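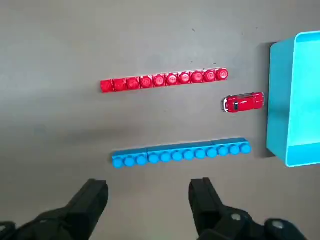 Wie macht man Farben mit Wasser?

Vielleicht hast du schon einmal mit einem Malkasten gemalt. Diese Farben heißen Aquarellfarben, und sie brauchen Wasser, sonst bleiben sie im Napf. In der Farbe ist ein feines Pulver, das nennt man Pigment. Ein Kleber aus Pflanzensaft hält das Pulver am Papier fest.

Nimmst du viel Wasser, wird die Farbe hell. Nimmst du wenig, wird sie kräftig. Weiß braucht man selten, man lässt das Papier einfach frei.

Probiere es selber: Male mit Blau einen Streifen und setze Gelb daneben, so lange alles noch nass ist. Wo die beiden sich treffen, entsteht ein Grün.

Text: Kyu-ri Myung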